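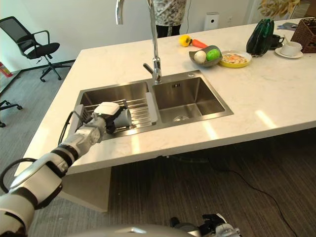
컵을 잡은 뒤 그리퍼가 열리지 않고 팔이 보호 정지됩니다

Henok Berhe
2020년 11월 8일

싱크대 식기 건조대에서 컵을 집어 옮기는 작업을 시키고 있습니다. 양팔 로봇이고 컨트롤러는 Waneck 제품입니다. 잡는 것까지는 되는데 들어 올리기 시작하면 보호 정지가 걸리고, 그 상태에서 그리퍼가 열리지 않습니다. 로그에는 오류 1175만 남습니다. 어제 14번 돌려서 7번 같은 증상이 나왔습니다. 빈 상판에서 같은 컵을 집을 때는 한 번도 안 났습니다. 파지력은 기본값이고 펌웨어는 1월에 올린 뒤로 그대로입니다. 그리퍼 불량으로 보고 교체 신청을 해야 할까요?

답변 3개

Khôi Tiêu
재부팅하면 됩니다. 저는 그렇게 씁니다.

Philomena Phelan
그리퍼 불량은 아닐 것 같습니다. 저희 장비에서 1175는 손목 쪽 외력 초과였습니다. 건조대는 봉이 나란히 있어서 손가락 끝이 봉 사이로 조금만 내려가도 들어 올릴 때 걸립니다. 상판에서 안 나는 것도 그걸로 설명이 됩니다. 다음 순서로 확인해 보세요.
잡는 높이를 3mm 올립니다.
들어 올리는 처음 구간의 속도를 절반으로 낮춥니다.
그래도 나면 건조대를 빼고 싱크대 바닥에 컵을 놓고 비교합니다.
정지 중에 그리퍼가 안 열리는 것은 저희 쪽에서는 정상 동작이었습니다. 물건을 떨어뜨리지 않도록 잡은 상태를 유지합니다. 정지를 해제한 다음 수동 모드에서 여세요. 원인을 모른 채 재부팅만 반복하는 것은 권하지 않습니다. 저희는 재부팅 직후 팔이 원점으로 움직이면서 수전을 친 적이 있습니다.

Ayana Hailu
위 답변에 추가합니다. 손으로 컵을 빼려고 하지 마시고 꼭 비상정지를 누른 뒤에 접근하세요. 팔 바깥쪽 케이블도 보셔야 합니다. 고리처럼 늘어진 부분이 팔을 올릴 때 당겨지면 외력으로 잡힙니다. 저는 케이블 클립 위치를 옮기고 나서 오류가 없어졌습니다.

Henok Berhe
높이를 3mm 올리고 나서는 아직 안 났습니다. 케이블은 내일 확인해 보겠습니다.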